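[gauging-sites] Re: Seized padlocks, coastal enclosures
From: Noemi Tedesco
To: gauging-sites list
Sent: 4:52 pm

Petro, replies inline. I have trimmed the part about the solar regulators, which should be its own thread.

Petro Vakulenko wrote:

> We have had another run of padlocks that won't open on the coastal enclosures. The inland ones on the same key series are fine. Field staff have been spraying them with whatever is in the ute, usually a water-displacing spray, and that frees them for one visit. By the next visit they are worse.

That matches our records. The spray carries off whatever lubricant was in the cylinder, evaporates, and leaves a thin sticky film. Salt and road dust then bind to the film. On the Himow road sites we opened up nine of the seized locks and the pin chambers were packed with a grey-brown paste. The springs under the paste were mostly intact. Only two cylinders had corrosion that I would call terminal.

What we do now:

Flush with isopropyl alcohol, key in and out until the key wipes clean, then leave the lock open with the keyway facing down overnight. Dry PTFE the next morning. One short burst in the keyway, one at each shackle hole, work the key, wipe off the excess. No oil in the cylinder at any stage.

Do not mix graphite and PTFE in the same lock. Dörte tried it on the Penik weir gates and the result was much like your paste. If a lock has had graphite in it, either keep using graphite or flush it properly first. I would not use graphite on the coast at all. It holds moisture against the brass pins and the steel springs.

> Is it the cylinder or the shackle? Half the time the key turns and the thing still won't pop.

Two different faults, and it helps to log them separately. If the key goes in and won't turn, look at the cylinder. If the key turns fully and the shackle stays put, the trouble is in the locking balls or the pawl, or in the heel of the shackle where it rides in the body. Push the shackle in while turning the key, then release. If that opens it, the pawl is under load and the hasp is probably misaligned. We have enclosure doors that have dropped on their hinges far enough that the padlock is carrying the weight of the door. A new padlock fixes that for a season. Shim the hinge.

The chained gates have a related problem. Where several agencies daisy-chain their locks, the weight of the chain hangs off one shackle and twists it in the body. Khrystyna-Mariia fitted a short length of tube over the gate post pin so the chain carries itself. The drawing is in the Cosberg folder on the share.

> Finally, Liudmyla asked whether we should go to laminated steel bodies, on cost. The current ones are solid brass and they keep going missing.

I would stay away from laminated steel within reach of spray. The plates rust from the edges and swell, and the cylinder gets squeezed. They are acceptable inland under a weather cover.

Solid brass with a stainless shackle remains our default for coastal work. Check that the shackle is stainless and isn't chrome-plated hardened steel. The two look the same in the box. Plated shackles rust at the heel first, inside the body, where you won't see it until the lock stops working. A magnet gives a reasonable first indication, though some stainless grades pull slightly.

Coated bodies are harder to generalise about. The coating is good until it chips, and it always chips at the hasp. Drain holes matter more than the coating. If the body has no drain hole, water comes down the shackle legs, sits in the bottom and stays there. Hang the lock with the keyway down, cover closed, and never on its side in a recessed hasp.

As for theft, a brass lock has scrap value and a coated one looks like it doesn't. That is the whole of my evidence on the subject.

> How often are you servicing them?

Coastal sites every 90 days, inland once a year with the staff gauge survey. The coastal interval came out of the log. We tried six months first and had call-outs in between. The register lists 648 padlocks under our key series and 14 of the sites are close enough to the water to be on the short interval, so the extra work is small. It gets done on the same visit as the desiccant change.

Log sheet columns, for whoever asked: site code, lock number stamped on body, body type, shackle type, fault (cylinder / shackle / hasp / none), treatment, product used, initials. "Product used" is the column people skip and the one you will want in April when you are trying to work out why one catchment is fine and the next isn't.

Some smaller items:

Keys. Cut from the code, never from a worn key. Copies of copies account for a fair share of our "won't turn" entries. If the lock is stiff with the field key and free with the office key, bin the field key.

Frozen locks. Only relevant to the Kobzar plateau sites. Warm the key, not the lock body. Don't pour hot water over it, as it will be back to ice before you have packed the vehicle.

Cutting off. If you have to cut, cut both legs of the shackle. Bring the body back with its number so it can be struck off the register.

Spares. Carry two per vehicle, already flushed and dry-lubed. New locks from the carton sometimes come with a heavy preservative oil in the cylinder, and on the coast that goes gummy within months.

Petro, can you send me the lock numbers of the ones that seized twice? I would like to see if they came from the same carton as ours. Dörte has the purchase records and can match them. 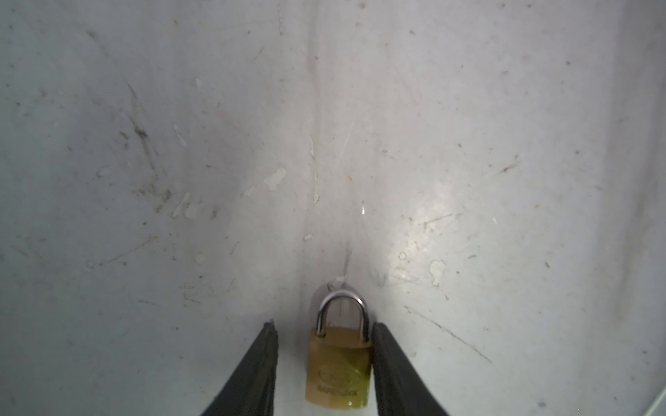
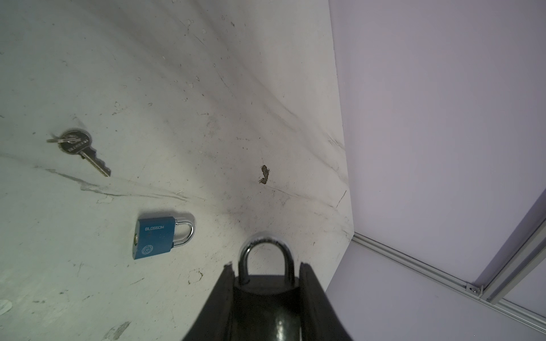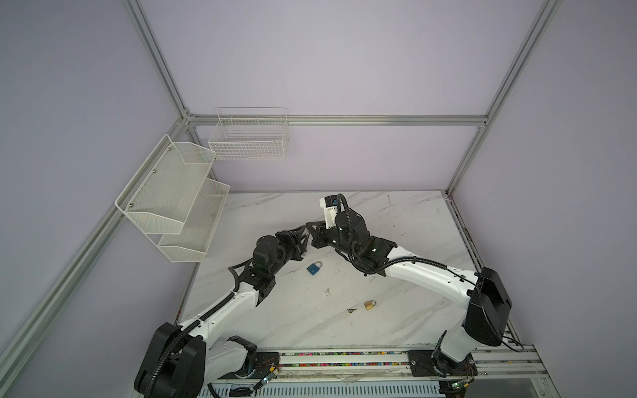 Padlocks: brass body (first), black body (second). Third is the bench and both arms.

Noemi Tedesco
Hydrographic field systems

--
gauging-sites mailing list
To leave the list, send a message with "unsubscribe" in the subject line. Please trim quoted text when replying.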